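Section 4: Sorting and washing the bricks

Use this section after each play session with the Stornov water and brick set. You will need the tubs, a soft cloth and a dry towel. Allow 40 minutes, most of it drying time. 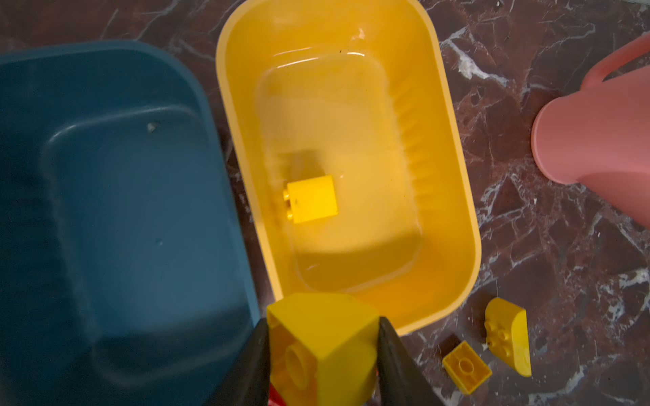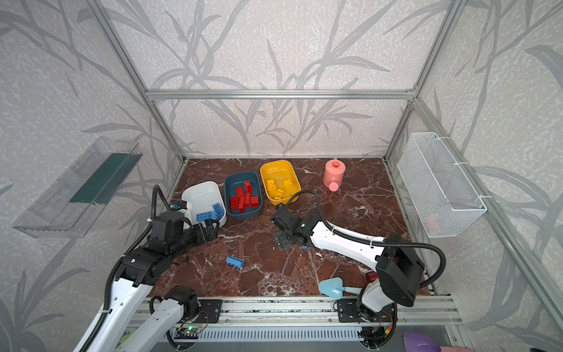 Fig. 4-1. First picture: yellow tub with water and one brick, next to the blue tub. Second picture: bins and bricks on the table, with the watering can and trowel.

4.1 Sorting

1. Clear a flat, hard surface. Stone or tile is fine. Do not sort on carpet.
2. Set the bins in a row toward the back and leave the front of the table open.
3. Sort by color, one color to a bin. The bin does not have to match the bricks. Red bricks can go in a dark blue bin and blue bricks in a white one.
4. Push any brick that is resting on a rim down into the bin.
5. Check the open part of the table for stray bricks before moving on.
6. Keep the watering can and trowel out of the brick bins. They are stored separately (see 4.4).

Note: Bricks do not need to be stacked or lined up. A pile is fine as long as it stays below the rim.

4.2 Washing

1. Fill one tub with clean, lukewarm water. Leave the second tub empty for rinsed bricks.
2. Add a drop of mild dish soap if the bricks are sticky.
3. Wash one color at a time. Put the bricks in on their sides so that water gets into the hollow underside.
4. Wipe around the studs with the cloth.
5. Rinse under the tap and move the bricks to the second tub.

CAUTION: Never leave a child alone near a tub of water, even a shallow one. Empty the tub as soon as you finish.

CAUTION: Do not use bleach, boiling water or a dishwasher.

4.3 Drying

1. Shake each brick and set it on the towel, open side down.
2. Turn the bricks after 17 minutes.
3. Wipe out both tubs, including the corners and any ridges in the walls. Remove specks and grit.

4.4 Storage

Empty the watering can and let it drain upside down overnight. Wipe the trowel dry. Store both on the top shelf of the Flinberg cart. For replacement bins, order part 342.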